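# Can a cultured marble top be polished back, or do I need to refinish it?

**posted by halfmoon_kitchen**

We bought a used table for the breakfast corner in May. The seller said the top was a Pralow, white with gray veining. From the underside I can tell it is a cast top and not a slab, because there is a rough tan layer and a mold number, 237.

The finish has gone dull where people put their plates. I have washed it with dish soap and then with plain water, and it dries to the same haze. There are also a couple of thin lines near one corner that I can just catch with a fingernail. I can't tell if they are cracks or part of the pattern.

A local shop, Drostenier, told me over the phone that they would sand and recoat it, but they would want to keep it for 15 days and the price was more than I paid for the table. I would like to try something at home first. I own a small orbital polisher and a bottle of Fokel stone polish, which I used on a granite counter at our last place.

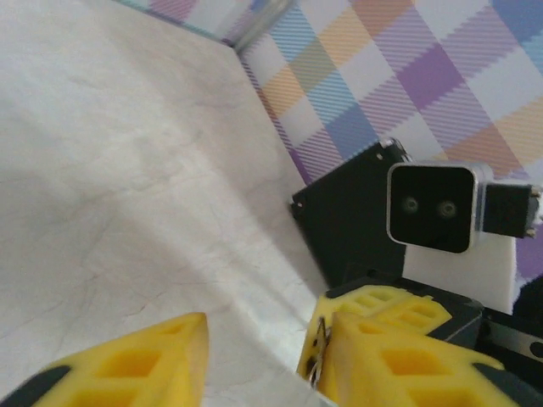
tidewrack wrote back the same evening that Fokel is the wrong product, since it is made for real stone and leaves a film on a gel coat. I have put the bottle away for now. What should I use in its place, and how do I check those lines before I start?

---

**oldputtyknife**

Cast tops have a clear gel coat over the colored part. The shine is in that coat, so you are polishing plastic. Treat it like a boat.

Check the lines first. Wipe a little washable ink or strong cold tea across them, wait a minute, and wipe it off with a damp cloth. Veining is under the coat and won't hold any color. A crack in the coat will keep a fine dark line. Try one short stretch only, because the stain may be hard to get out of a real crack.

If the lines stay clean:

1. Wash the top and let it dry overnight.
2. Tape off a test patch the size of a saucer, somewhere that normally sits under the fruit bowl.
3. Put a pea of fiberglass polishing compound on a foam pad and work it by hand until the haze clears.
4. If it doesn't clear, wet sand the patch with 2,000 grit, keeping the paper flat, then go back to the compound.
5. Once you like the patch, do the rest in sections with the polisher on its lowest speed. Keep it moving. Heat will dull the coat again and can lift it.
6. Finish with a paste wax that is safe for gel coat.

Don't start with a coarser paper. The coat is thin, especially at the edges — go through it and you will be paying for the recoat anyway. I do the edges by hand.

If the lines do take the ink, leave that corner alone and ask a repair shop about filling them. Polishing won't close a crack.

---

**mrs_b_upstairs**

We just use car wax on ours. Looks fine.

---

**tidewrack**

Agree with most of what oldputtyknife says. Two things to add.

Get the old polish off first if you already put any on. Mineral spirits on a white rag, with the window open, then soap and water. Some haze is only old product, and you may find you need less work than you thought.

I used Kobori compound on a vanity top and it took 4 passes on the worst area, with a clean pad each time. A loaded pad just pushes the residue around. Wax again when water stops beading. For us that is a couple of times a year, and we use placemats now.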